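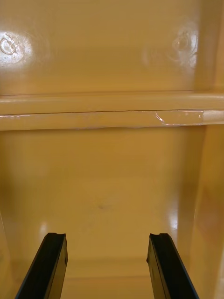
**Rakby picking kit: review meeting, 2021-12-25**

Present: Judit Jakab (chair), Hélder Tavares (minutes)
Apologies: Caldeira site

1. April minutes agreed with no changes.

2. Trial. Hélder reported 184 picks from the yellow bins, 9 of them missed. Most misses were small parts against the back wall. Glare on the glossy plastic is a problem for the wrist camera. Judit asked whether matte bins would fit the same rack. Hélder to ask Hinent.

3. Bin wear. One bin has a scuffed patch on the right half of the ledge. Agreed to keep using it and check it again at the next service.

4. Cost. Hinent quotes 3000 for the kit and about 800 a year for service. Spare fingers are extra, price not given. Zorkska has not sent a quote. Judit will write to them once more.

5. Decision on purchase held over until both quotes are in.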